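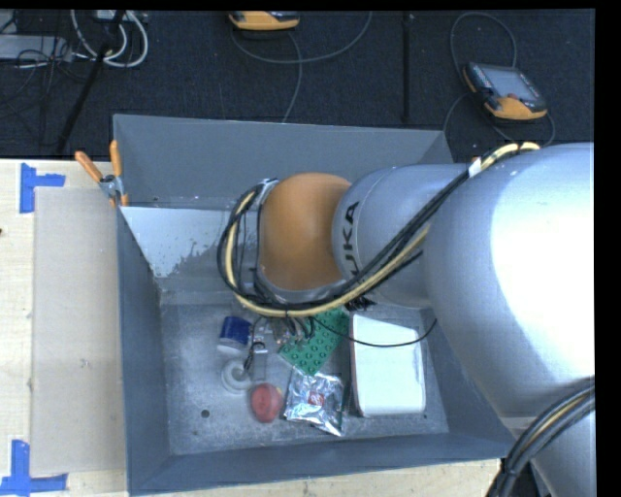 How often should a shared storage bin be emptied and sorted? Every 2 months, and again whenever items no longer lie flat on the bottom.

Clear a table first. Take out small items such as tape rolls, bottles and foil packets, and group them by type on a sheet of cardboard. Mark the groups with painter's tape - it lifts off cleanly. Wipe the floor and walls of the bin with a damp cloth, let them dry, and return the heaviest items first.

Filed under: Workroom Care > Bins and Trays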